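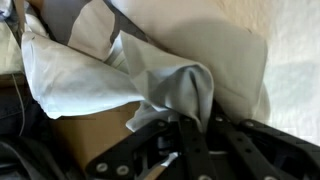 ## Rincón de programación: las listas, por fin

Queridas familias, queridos compañeros del club:

Llevábamos desde junio prometiendo un artículo sobre las listas y, entre unas cosas y otras (el cambio de aula, los portátiles que no querían actualizarse, las ganas de vacaciones de todo el mundo), se nos había ido quedando en el cajón. Pues ya está aquí, y con muchas ganas de contarlo bien, porque es el tema que más preguntas nos trae a la mesa y el que más alegrías da cuando se entiende.

En el grupo de los lunes trabajamos con Skekitz, el entorno de bloques que ya conocéis casi todos. Hasta ahora los chicos guardaban cada dato en su propia variable: una para el nombre, otra para los puntos, otra para el nivel. Con dos jugadores se vive estupendamente. Con ocho, la pantalla se llena de cajitas llamadas «puntos1», «puntos2», «puntos3», y cuando algo falla hay que ir mirándolas una a una con una paciencia que a las seis y media de la tarde ya no le queda a nadie, y a los monitores menos todavía.

Una lista es una sola variable con muchos huecos numerados. Lo explicamos con el casillero de la entrada de la biblioteca: el mueble es uno, tiene un nombre, y cada casilla se pide por su número. En Skekitz el primer hueco es el uno, y conviene recordarlo, porque quienes den después el salto a un lenguaje de texto se encontrarán muy probablemente con que allí se empieza a contar desde el cero. (Miroslava Sokol lleva una temporada repitiéndolo y todavía le cae alguna mirada de incredulidad. ¡Paciencia, Miroslava!)

### El ejercicio del mes: el diario de Prerov

El proyecto se llama Prerov y es una agenda de lecturas muy sencilla. El alumno escribe el título de un libro y las páginas que ha leído, pulsa un botón y la aplicación lo guarda todo y muestra el total. Hacen falta dos listas, «títulos» y «páginas», y un bloque «para cada elemento» que vaya sumando.

Para quien quiera hacerlo en casa, el orden que mejor nos ha funcionado es este:

1. Crear las dos listas vacías al abrir la aplicación, fuera de cualquier botón.
2. Añadir un cuadro de texto para el título y otro para las páginas.
3. En el botón «Guardar», usar «añadir elemento» una vez por cada lista.
4. Poner la variable «total» a cero y recorrer después la lista «páginas».
5. Mostrar el resultado en la etiqueta de abajo.

El cuarto paso es donde tropieza casi todo el mundo. Si «total» no vuelve a cero antes de cada recorrido, la suma se va inflando sola con cada pulsación, y así fue como una de nuestras alumnas descubrió que había leído 3.600 páginas en una tarde. Su cifra de verdad, una vez arreglado el bloque, era 61, y le aplaudimos las dos. 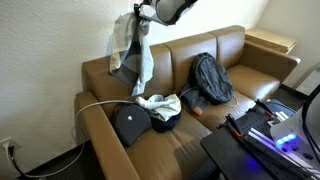
Volviendo a las dos listas, hay otro detalle al que merece la pena dedicarle un rato. Tienen que ir siempre a la par: si se borra el tercer título, hay que borrar también la tercera cantidad de páginas, o desde ahí en adelante cada libro se queda con los números del vecino. Marek Beneš propuso en clase hacer un procedimiento propio, «borrar lectura», que reciba la posición y la quite de los dos sitios a la vez. Nos gustó tanto que lo hemos incorporado a la plantilla, y de paso nos ha servido para repasar los procedimientos, que los teníamos un poco oxidados.

Los mayores, que ya van con prisa, pueden probar a guardar las listas en la memoria del teléfono para que no se pierdan al cerrar. Cuidado con una cosa: al abrir la aplicación por primera vez no hay nada guardado, así que hay que indicar como valor de reserva una lista vacía y no un texto vacío. Parecen lo mismo y no lo son, y el mensaje de error que sale es bastante antipático.

### Lo que viene

El próximo mes empezamos con las listas dentro de listas — sin agobios, de verdad — y con ellas haremos el mapa de Irincombe, una aventura de habitaciones que ya tiene dibujado el plano y a la que le falta todo lo demás. Se admiten ideas para los nombres de las salas, cuanto más disparatadas mejor.

También os recordamos que el reto Halás sigue abierto. Consiste en escribir un programa que diga si un número es par sin usar el bloque «resto», y probarlo, como mínimo, con el 61 y con el 2.044. Nos han llegado ya soluciones muy ingeniosas, incluida una que va restando de dos en dos hasta el final y que con el segundo número se toma su tiempo, pero llega.

Las plantillas están en la carpeta compartida de siempre. Si alguna no se abre, escribidnos o acercaos el lunes un poquito antes de empezar y lo miramos juntos.

Un abrazo muy grande de todo el equipo del club.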